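Property Development, Unit 4: Reading a Site Before You Read the Brochure
Course notes, tutor Siobhán Keane

Welcome back! This is my favourite unit, so forgive me if the notes run on a bit. We are looking at plotted developments, where the buyer gets a serviced plot and builds on it later, and our worked case is Urkemau, the edge-of-town scheme laid out by Tosavo.

4.1 Gross and net

Urkemau has 144 plots. The first thing to get straight is how much of the land can really be sold. Roads, drains, verges, the play area and the pumping station all come out of the gross area before a single plot is drawn. Students nearly always forget the verges, and verges eat land like you wouldn't believe!

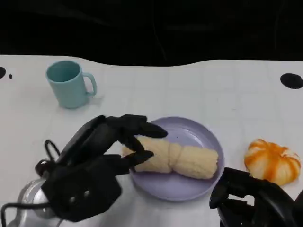

Fig. 4a. Hand over a lavender plate with a cream-coloured bundle.

4.2 Frontage

Two plots of the same area can be worth very different sums. Take one of 300 square metres with a wide front and a neighbour of 300 square metres that is long and thin. The wide one takes a decent house with a side path and light in every room. The thin one takes a corridor with bedrooms. Sketch both, please, at 1:200, and bring them along. It's a lovely exercise and you will never look at a layout plan in the same way again.

4.3 Distance claims

"Minutes from the station" means very little until you know whose minutes. At Urkemau the main gate is 930 metres from the bus stop on the Trakosdale road, measured along the pavement.
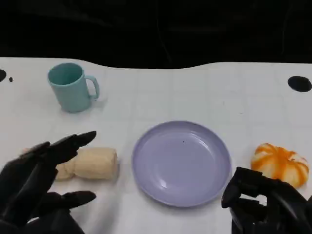

Now walk it from the furthest plot and see what happens to that figure. Kuldeep Nishad's group did this last year with a stopwatch and a pushchair (brilliant idea) and their write-up is in the Hulme reading room, in the blue folder.

4.4 Phasing

Early buyers pay less and live beside a building site for longer. Look for what is promised in phase one: surfaced road, street lighting, water to the plot boundary. Anything listed as "proposed" goes in a separate column of your table.

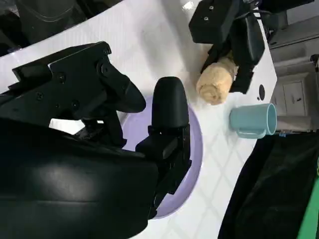
Fig. 4b. Open gripper and round plate, white tabletop.

For next time

Read the Urkemau layout plan and mark every corner plot. Decide which one you would buy and write half a page defending it. Strong opinions very welcome! Hand in by 5 pm, paper copies only, with your name on both sheets.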